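제목: Re: [장기체류] 혼자 먹는 밥, 시장이냐 식당이냐

클럿빌에서 글 드립니다. 답이 늦었습니다. 지난달에 숙소를 옮기느라 메일을 몰아서 읽었습니다.

Angeliki Liapis 님이 쓰셨습니다:
> 한 도시에 두 달 넘게 머무는 분들은 끼니를 어떻게 해결하시나요?
> 저는 처음 2주는 매번 식당에 갔는데 돈도 돈이지만 속이 먼저 지쳤습니다.
> 숙소에 부엌이 있긴 한데 화구가 하나뿐이고 냄비도 작습니다.
> 같이 다니는 사람들은 밖에서 먹자고 하고, 저만 빠지자니 눈치가 보입니다.
> 클럿빌 쪽에 계신 분 있으면 장 보는 곳도 좀 알려 주세요.

저는 여기서 넉 달째입니다. 아침과 점심은 숙소에서 먹고 저녁만 가끔 나갑니다. 화구 하나면 충분합니다. 아침에 밥을 한 번에 해서 반은 점심으로 남기고, 그 냄비를 씻어 국을 끓입니다. 국은 감자나 양배추를 넣고 소금으로만 간을 합니다. 된장은 가져온 것을 아껴 쓰는데 이제 바닥이 보입니다.

장은 두 군데서 봅니다. 채소와 달걀은 강 건너 아침 시장이 낫습니다. 오전 10시가 지나면 잎채소는 거의 시들어 있으니 일찍 가세요. 쌀과 기름, 휴지는 버스 종점 옆 기베티에서 삽니다. 쌀은 2킬로 봉지가 제일 작은 포장입니다. 낱알이 긴 쌀이라 물을 조금 더 잡고 뜸을 오래 들여야 먹을 만합니다. 시장은 카드를 안 받으니 잔돈을 챙기셔야 합니다.

시장까지는 26번 버스가 갑니다. 배차가 들쭉날쭉해서 저는 갈 때는 걷고 올 때만 탑니다. 짐이 무거우면 기사님이 뒷문으로 타라고 손짓을 해 주기도 합니다.

일행 문제는 저도 겪었습니다. 처음에는 배가 안 고프다고 둘러댔는데 그것도 몇 번이지 계속은 못 합니다. 그래서 저녁에 한 번은 같이 나가고 나머지는 따로 먹겠다고 미리 말했습니다. 서운해하는 사람은 없었고, 그중 한 명은 요즘 제 방에 와서 국을 얻어먹습니다. 식당에 같이 가게 되면 랄리스를 권합니다. 콩 수프만 시켜도 싫은 내색을 하지 않고 빵을 따로 줍니다. 광장 쪽 식당들은 자리값이 붙으니 메뉴판 아래쪽을 보고 앉으세요.

그리고 숙소를 아직 안 정하셨으면 냉장고를 꼭 확인하세요. 제가 처음 있던 방은 냉장고를 옆방과 같이 썼는데, 이름을 써 붙여도 우유가 자꾸 줄었습니다. 지금 방은 작아도 냉장고가 따로 있어서 훨씬 편합니다. 집주인이 도마를 하나 두고 갔는데 가운데가 휘어서 양파가 굴러다닙니다. 다음에 시장에 가면 새로 살 생각입니다.

베닉 쪽으로 넘어가실 분은 거기 물가를 아시면 저한테도 알려 주세요. 가을에 갈까 하는데 부엌 딸린 방이 있는지 모르겠습니다.

Evdokia Koutsoukos 드림

첨부 2개
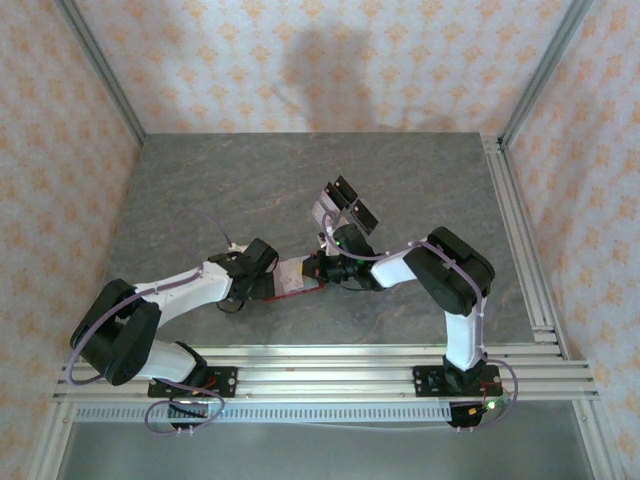
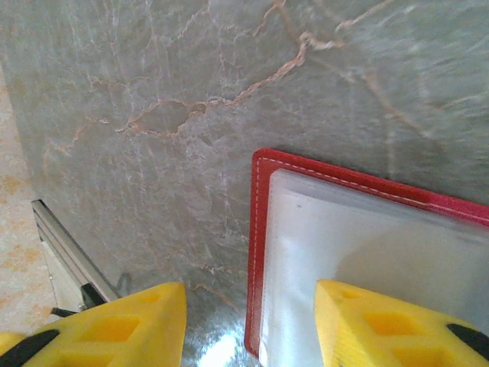

두 장 모두 같은 곳, 회색 계열 대리석 무늬 상판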